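How to Fold a Rag Pile So It Stays Folded

I own 36 cleaning cloths. I know this because I once had to count them, in July, during an argument about whether we needed more. We did not need more. What we needed was a way to keep the ones we had from turning into a soft landslide every time somebody opened the hall cupboard.

This is the method I ended up with. It takes half an hour the first time and a few minutes per laundry load after that. My friend Colleen Tremblay uses it for her dish towels and claims it changed nothing, but her drawer closes now and it didn't before.

What you need

A flat surface at a height that doesn't hurt your back. A bed is too low and too squashy. A dining table is fine, and so is the top of a chest freezer if you can evict whatever lives there.

A large dark cloth to work on. An old twill tablecloth is ideal, or a piece of plain heavy fabric left over from a sewing plan you no longer discuss. The weave gives the cloths something to grip so they don't skate around, and against a dark background you can see lint, stray threads and the true edge of whatever you're folding. I tried this on a pale sheet first and lost a white flannel for an entire evening.

A shallow box or drawer for the finished stack. Small scissors.

Step 1: Get everything out

All of it. Check under the sink, in the car and in the bucket. Shake each cloth once over the tub or out the back door, then drop it in a heap beside your work surface. Don't start folding yet. If you fold as you go, you'll be very pleased with yourself right up until you find the other half of the collection behind the dryer.

Step 2: Sort by what the cloth is for

I know people who sort by color, and their cupboards look lovely. Mine are sorted by how much I'd mind finding one in the kitchen. Glass and mirrors go in one pile, counters in the next, and bathrooms get a pile well away from both. Anything that has touched bike grease goes in the garage and isn't invited back.

Color helps if you assign it and then stick to it. We settled on purple for dusting, a decision made by whoever bought the multipack.

Step 3: Flatten before you fold

Lay one cloth on the dark fabric and smooth it with the side of your hand, from the middle out to the hems. The soft, fuzzy kind will hang on to little wrinkles no matter what you do. Leave them. You're after flat corners, and a cloth with flat corners and a rumpled middle will still fold square.

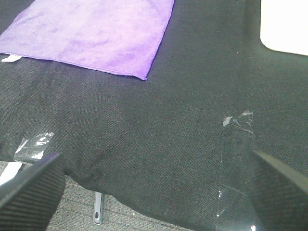
If a corner curls under, pinch the very tip and pull it away from the middle, gently. Stitched edges tend to go wavy after enough washes, and no amount of tugging will make them straight again. I have tugged. Line up the corners, let the hems wander a little between them, and move on with your life.

While the cloth is open, look for loose threads. Snip them close to the stitching. Never pull one, unless you'd like to see how an overlocked edge comes apart, in which case pull away and budget the afternoon.

Step 4: Deal with the tags

Tags are a matter of taste. Vilmos Pintér, who taught me most of what I know about laundry and volunteered all of it, cuts them off with the air of a surgeon. I leave them on and use them as a marker: the tag always goes to the bottom left, so every cloth starts out facing the same way. If you do cut, leave a sliver of tag behind so you don't nick the seam.

Step 5: Fold in thirds, then in half

Bring the left third over the middle. Bring the right third over that. Press down with your palm. Now fold the long strip in half, top to bottom, and you have a compact packet with one smooth rounded side. That's the side you want to see when you open the drawer.

Thin cloths may need one more fold to stand up. Thick ones may refuse the last fold altogether, and I'd let them.

Step 6: File them upright

Stand the packets on edge in the box, rounded side up, one category behind another. Fill it until they hold each other up but you can still get a finger between them. If you have to push, the box is full and something has to go to the garage.

Keeping it going

Wash the cloths together, skip the fabric softener, and fold them the same day. A heap left overnight on a chair becomes a feature of the chair. We have had one there since spring, and I'm getting to it this evening.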